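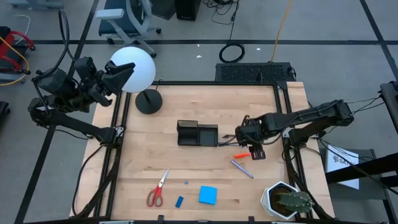 A black two-compartment organizer, with scissors, a pen, a blue pad and a cactus still out on the table.

I have owned six desk organizers and I can't say that any of them organized me. My brother-in-law, Recep Başaran, gave me the last one in December, and by spring it held a dead battery, a key to something, and the receipt for itself. The pens were where they had always been, which is to say all over the desk.

The people who sell these things would like us to think that a loose pair of scissors is a problem. The Villca catalog has 26 pages of trays, caddies and little drawers, and in every photo the pens all point the same way. I used to look at those pages and feel accused. Now I mostly wonder where that person puts the mail.

Take sticky notes. Every organizer I've bought had a slot for them, and every slot was a hair too small once the pad had been used a bit and the corners had started to lift. You end up forcing it in, or you leave it on the table, where you were going to reach for it anyway.

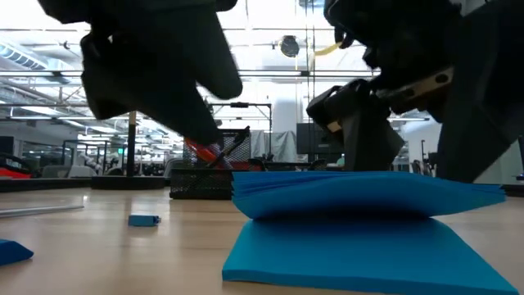 Blue sticky notes on the tabletop, the upper sheets bent up from the rest.

I will give the tidy crowd this much. When I shared an office in Drestside, the scissors walked off weekly, and a tray by the door did slow that down. Shared things need an address. I'm less sure that mine do. A pen I use ten times a day belongs under my hand, and a container with a tall back just gives me something to reach over.

Then there is the plant. Irkora's guide to the clear desk allows you exactly one, as a treat. I like a cactus on a desk – it asks for very little – but it takes up the same space as a mug, and the guide is very stern about mugs. I'd like to see the reasoning. 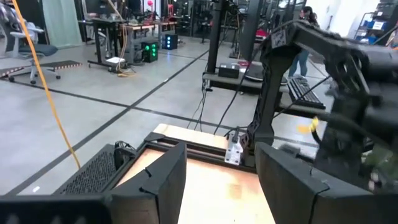
So should you buy an organizer at all?
Try a week with an old shoebox lid first, and if you're still putting things in it by Friday, go ahead and spend the money.

My own lid lasted until Wednesday. It has the mail in it now.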